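Tellow 12 Dehumidifier for Store Rooms and Workrooms

Clikmont order line: in stock, dispatched from our own warehouse
Data sheet revised 7 August 2020

The Tellow 12 is a compressor dehumidifier for rooms where paper, textiles, basketry and other natural materials are kept. It extracts up to 12 litres of water per day at 30 °C and high humidity. At lower temperatures the daily figure falls, as it does with any compressor machine, and the output chart in the manual should be used when sizing for a cool room.

Control

A humidistat on the front panel sets the target. The compressor stops when the target is reached and restarts when humidity rises again. The fan keeps running for a short period after each stop to clear moisture from the coil. After a power cut the unit returns to its last setting.

Defrost is automatic. During a defrost cycle the fan runs and the compressor is off. This is normal in an unheated room in December and does not indicate a fault.

Drainage

Water collects in a removable tank with a float switch. For permanent drainage, push the hose supplied over the rear spigot and run it downhill to a drain. The hose must not rise at any point. Where there is no drain at floor level, the Virág condensate pump can be fitted. It is sold separately and has its own plug.

Siting

Stand the unit upright on a level floor. Leave space at the back for the air inlet and keep the top grille clear. Do not stack boxes on it. The machine weighs 27 kg and has four castors, two of them braked.

After transport, let it stand upright overnight before switching on.

Maintenance

Filter: wash in lukewarm water, dry fully, refit. Check monthly, more often in dusty rooms.
Tank: rinse when the filter is cleaned.
Coil: inspect every 3,000 running hours. The hours counter is behind the filter door.
Float switch: lift by hand and confirm that the compressor stops.

Older units with the Gridine control board use a different humidistat. Quote the serial number when ordering parts. Technical questions go to Rokeya Herath, spares and returns to Ekrem Kozan.

Supplied with: drain hose, spare filter, mains lead, printed manual. 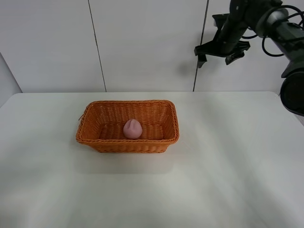

Can the tank be left in place when the drain hose is connected?

The tank must stay in place, even though it remains empty – the float switch is mounted on it and the compressor will not start with the tank removed.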